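How do you choose a gripper?

A gripper is the part of a robot that holds things. It does the job your hand does. Grippers come in lots of shapes, and before engineers fix one to a robot arm they like to find out what it can pick up.

One way to do this is to let a person hold the gripper. The person moves it and the gripper does the holding. At Starnska, testers use a pair, one for each hand.

What do they pick up?

Ordinary things. Folders are a good test because they are wide, flat and smooth. A finger has to get hold of the edge, and that is hard when the folder is lying down. Try it yourself with a thin book and only your thumb and one finger.

Why are there cubes on top?

Each gripper carries a white cube with black patterns on it. A camera can spot the patterns, and a computer uses them to work out where the gripper is and which way it is tilted.

What do the cameras see?

Some cameras look down from above the hands. Others ride on the gripper and look along its fingers. They use very wide lenses, so straight rows of bricks come out bent.

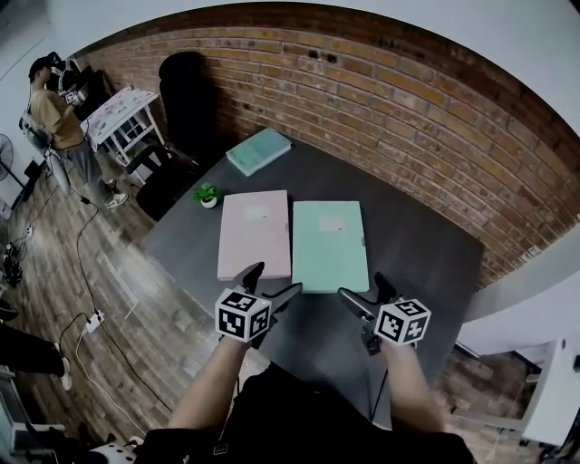 The next two views come from cameras on a gripper.
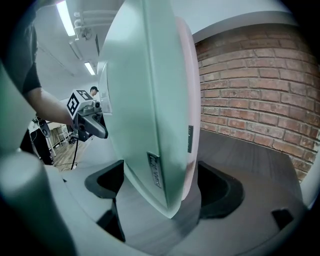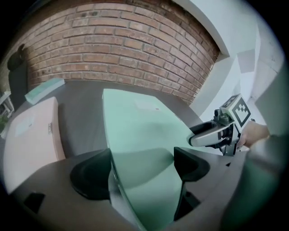
How do you compare two grippers?

Give them both the same job, the same number of times. The Sidar gripper and the Aver gripper each get 27 tries at lifting a folder. A drop counts as a miss. Then the testers change one thing, such as the finger pads, and start again.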